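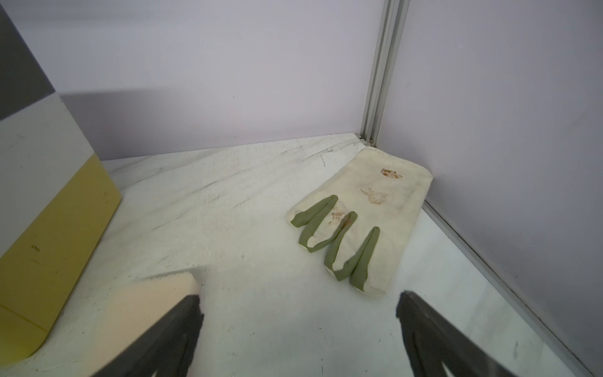 Pre-power inspection, arm cell 2, shared workshop, Trurnatau
Date: 2026-01-27
Inspected by: Paloma Doucet
Second check: Suleiman Aliyu
Build owner: Ermanno Bortolotti
Status: passed with conditions, see section 6

Result codes: OK, FIX (repair before next powered run), WATCH (recheck at next inspection), N/A.

1. Enclosure and frame

1.1 Frame extrusions square and bolted at the corners: OK
Comment: Checked with the large square from the metalworking bench. Corner brackets retorqued by Ermanno last week and paint-marked. No marks have moved.

1.2 Wall panels seated in the extrusion slots: WATCH
Comment: The side panel rattles if tapped near the middle of its lower rail. It doesn't lift out by hand. Add a strip of glazing rubber when the panel next comes off.

1.3 Work surface sound and free of lifted edges: OK
Comment: Surface is white and badly scuffed, with grey and black streaks and a lot of small dark specks. Ran a fingernail over the worst of it and found nothing that would catch a part. There is a thin curved scratch near the back edge. Cosmetic only, but the scuffing will affect any colour threshold used to find objects. Teodoro to confirm whether he wants the sheet flipped.

1.4 Pinkish smears on surface: FIX
Comment: Source not known. Wipe down with isopropyl on a rag, power off, and let the vapour clear before switching on.

1.5 Frame fixed to bench: OK
Comment: Four clamps, hand tight plus a quarter turn.

2. Arm and gripper

2.1 Base bolts: OK

2.2 Joint covers fitted: OK

2.3 Gripper fingers matched, no cracks: OK
Comment: Dark grey tapered pair. Checked at the root under a torch. Both open to the same distance from centre.

2.4 Cable run clear of joints through full travel: FIX
Comment: The wrist camera lead goes tight at full rotation in one direction. Suleiman moved the arm by hand with power isolated and could see the plug being pulled sideways. Re-route with a longer service loop. Do not fix this by adding a cable tie closer to the plug, which is what was done on the Caltier arm and broke the socket.

2.5 Wrist camera bracket: OK
Comment: Threadlock applied. Lens clean.

3. Objects in the cell

3.1 Only listed test objects present: WATCH
Comment: Glove, sponge and layered block are on the object sheet. The sheet has no revision number. Cornel to add one.

3.2 White work glove with green fingertips: WATCH
Comment: Fabric rumpled, hem stitching present at the cuff. Rust-brown stains on the hand, with fainter smudges down toward the fingers. It is a test object and is not to be worn as PPE. Write TEST on the cuff in marker before it ends up back in the glove bin. Replace if the stains start transferring to the surface.

3.3 Peach foam sponge: OK
Comment: Compress by hand before each session to check there is nothing hard inside it.

3.4 Block, charcoal over light grey over mustard yellow: OK
Comment: Stands at the left side of the cell. Small dark marks on the yellow face. Must not be placed where the elbow can push it over the front edge. Keep-out line to be taped.

3.5 No hand tools, fasteners or offcuts left inside: OK

4. Electrical

4.1 Supply fused and labelled: OK

4.2 Earth continuity, supply chassis to frame: OK
Comment: Measured at the bare end of an upright. Anodising was scraped back under the ring terminal.

4.3 Emergency stop within reach of the operator's chair: FIX
Comment: The button works and latches. The lead is too short to reach the chair once the monitor is in place. Extend it, then retest from the seated position.

4.4 Emergency stop cuts motor supply: OK
Comment: Tested with the arm at rest and again during a slow move. The arm sags when power is removed, so keep hands out from under the forearm during this test.

4.5 Extension leads tagged: OK

5. Software limits

5.1 Joint limits loaded from the current file: OK
Comment: File 1355. Ermanno deleted the older copies from the workshop laptop.

5.2 Speed cap set for shared hours: OK
Comment: 30 per cent. Anything over 30 needs a second member present.

5.3 Gripper force limit: WATCH
Comment: Set to 28 per cent. Fine for the sponge and the glove. Not yet tried on the block.

5.4 Arm returns to park without touching a wall: OK

6. Conditions before next powered run

Close out 1.4, 2.4 and 4.3. Suleiman to sign for 2.4, Paloma for the other two. WATCH items don't stop use.

The Tillman cell uses the same form, but its section 4 is different, so don't copy results across. Completed forms go in the blue binder under the bench. Next full inspection in April, or sooner if the arm is unbolted.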